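Forum: Kitchen and Laundry > Cleaning and Upkeep
Thread: Tomato stain in sponge, and does the sponge then mark a white worktop?

hobline
Posted 12/10/24

We have a matte white worktop with an upstand, fitted by the previous owners, material unknown. Stainless sink to the right of it. I use ordinary two-layer sponges, yellow foam with a green scouring pad, the Breten ones in the multipack.

After a tomato sauce or anything with paprika the foam keeps an orange mark. Washing-up liquid and hot water take the worst off but leave a line. Two questions. Does the mark transfer to the worktop if the sponge is put down on it? And is there a method for getting it out short of throwing the sponge away each time?

I have tried the dishwasher, top rack. It came out the same colour and smelling of dishwasher.

grout_and_about
The colour is carotenoid pigment from the tomato, carried in oil. It dissolves in fat and hardly at all in water, so rinsing moves the loose bits and leaves the rest. Foam has a large surface area and the oil gets into the cells.

Method I use:
Squeeze the sponge out as far as it will go.
Put neat washing-up liquid directly on the mark, no water.
Work it in with a thumb, wait five minutes.
Rinse under the hot tap, squeezing under the flow.
Wipe the foam face with a dry cloth and look at the cloth.

If the cloth picks up orange, repeat. If it comes away clean, what is left is a stain and will stay there.

pan_rack
Throw it away. A sponge costs pennies. Five minutes of hot water costs more than the sponge does.

grout_and_about
It doesn't need five minutes of hot water. The five minutes is standing time with the tap off. The rinse is 20 seconds.

pan_rack
Fair, I misread. I would still throw it away. Foam that holds oil holds everything else as well.

millbrook6
On transfer: it depends on the worktop. Mine is a solid surface type called Pinura and an oily sponge left on it overnight gave a faint yellow patch that came off with cream cleaner. My mother's is laminate and nothing has ever marked it. Matte finishes show it sooner than gloss because they are slightly rough.

Bear in mind that the green side is abrasive. I would worry about that more than the tomato. Six months of wiping with the scouring face will put shiny patches in a matte top and those do not come out.

hobline
I only use the green side on pans. It does get put down green side first, though. Would standing it on the pad scratch?

millbrook6
Standing, no. Dragging it along with grit underneath, possibly.

jug_and_basin
Disagree with the cloth test above. A blue or dark cloth won't show a pale orange residue. Use white kitchen paper if you want to see anything.

grout_and_about
It shows well enough on the blue microfibre I have (Rosetex, the thin ones). Those are light blue, mind. On navy I agree you would see nothing. Paper also shreds on damp foam and you end up picking it out.

jug_and_basin
Only if you rub. Press and lift.

kettle_descaler
For what it's worth, sunlight fades tomato pigment. I put plastic tubs on the windowsill and the orange goes in a day or two. A sponge should behave the same, though it will be stiff as a board by then. In December you may be waiting a while.

Bleach also works. I would not use it near a stainless sink without rinsing thoroughly afterwards, as it can pit the steel if left.

pan_rack
So we have bleach, daylight and a five minute soak, for a sponge.

hobline
Noted. I like knowing whether it can be done.

I went with neat washing-up liquid first. Orange streak in the upper middle of the foam in one of these, and the cloth on the front face in the other.

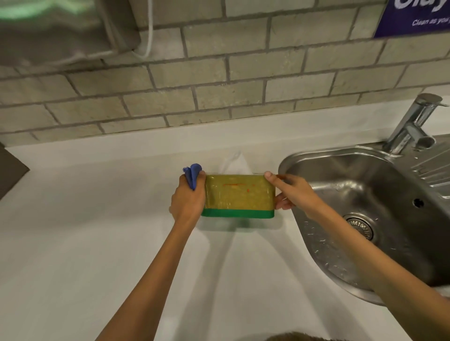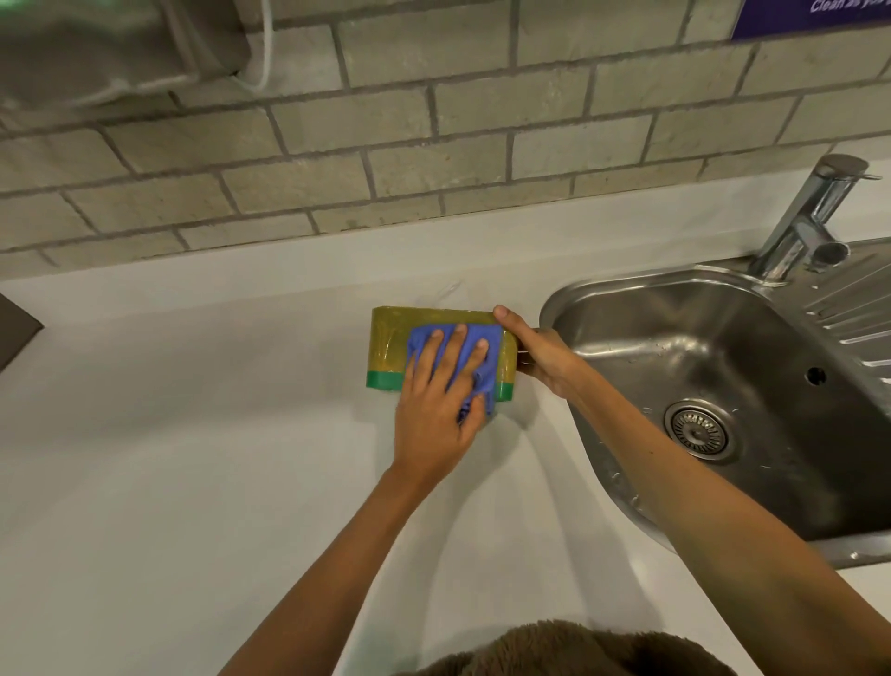 tapwasher
How often should a kitchen sponge be replaced if it is only used for dishes and worktops?

grout_and_about
Every one to two weeks with daily use, sooner if it smells after rinsing or the pad starts to lift from the foam. Squeeze it out and stand it on edge between uses, where air can get to both faces. It lasts longer that way than lying flat in a puddle by the tap.

pan_rack
One week. Two is optimistic in a house with children.

millbrook6
I cut a corner off mine when it moves down from dishes to floors and bins, so the two never get mixed up. The Jiang cellulose ones are easier to cut than foam, but they go hard when dry and need wetting before use.

jug_and_basin
Same here with the corner. Kitchen scissors go through the pad without trouble, but wash them afterwards.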